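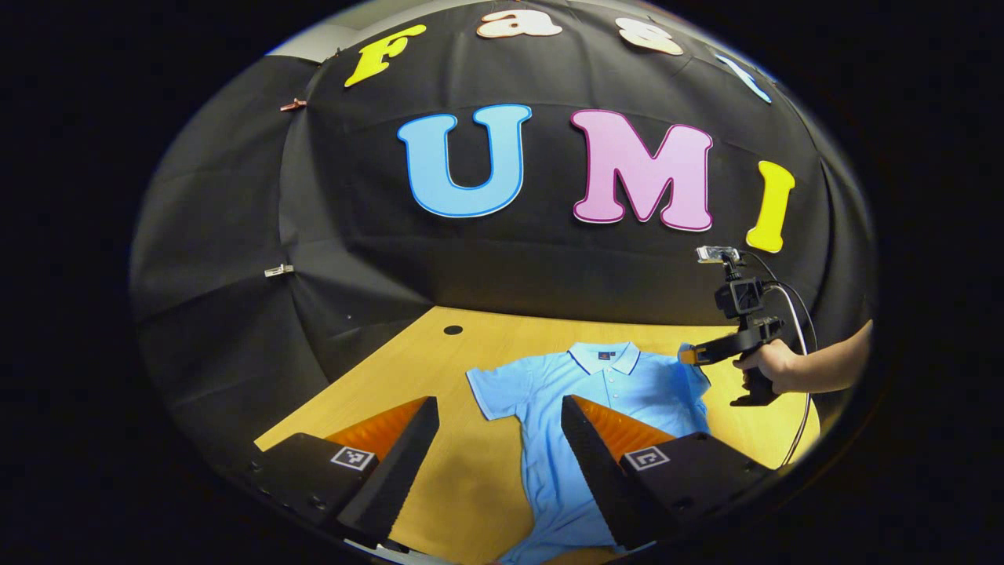

Pourquoi le robot a plié la manche à l'envers

Plier un polo, tu sais faire. Enfin, tes parents pensent que tu sais faire. Pour un robot, c'est une autre paire de manches.

À l'atelier de Trelluvbridge, on apprend à une machine nommée Girosum à ranger le linge. Elle ne lit pas de mode d'emploi : elle étudie des gestes faits par des humains, qui tiennent des pinces à la main et plient des vêtements devant elle, encore et encore. Girosum avait ainsi 727 pliages dans la mémoire. De quoi se croire très forte.

Puis est venu le jour de la panne. Girosum a saisi une épaule, l'a soulevée, a tiré... et n'a plus lâché. La manche est partie dans un sens, le col dans l'autre. Un bouton a traversé la pièce. La machine, elle, a affiché « pliage terminé ».

Heledd Jenkins, l'ingénieure, a appuyé sur le gros bouton d'arrêt. C'est la règle numéro un : on arrête d'abord, on réfléchit ensuite. Et on ne met pas les doigts entre les pinces pour sauver un polo, même son préféré.

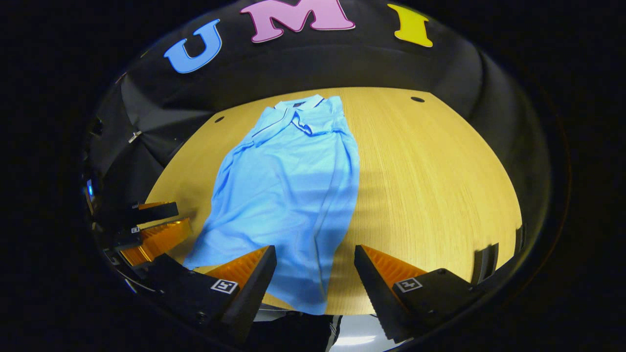
Un polo bleu clair bien étalé, entre les deux doigts écartés d'une pince, garnis de coussinets orange.

Alors, qui était coupable ? Heledd a revu les gestes un par un. Dans 4 d'entre eux, la pince s'ouvrait trop tard. Girosum avait copié l'erreur avec beaucoup de sérieux, comme toi quand tu recopies la faute de ton voisin.

Il y avait un deuxième souci. Les petits carrés noirs et blancs posés sur les pinces servent de repères : grâce à eux, l'ordinateur calcule si les doigts sont ouverts ou fermés. Or, sur la pince de Girosum, l'un des carrés était couvert de poussière. L'ordinateur voyait mal, il a deviné. Il a mal deviné.

On a donc jeté les mauvais gestes, essuyé le carré et ajouté une limite : si la pince tire trop fort, elle s'ouvre toute seule. Depuis, Girosum plie les polos à peu près droit. Pour les chaussettes, on verra en avril.

Petit mot à retenir
Repère : un dessin très simple que l'ordinateur reconnaît vite. À condition de passer le chiffon.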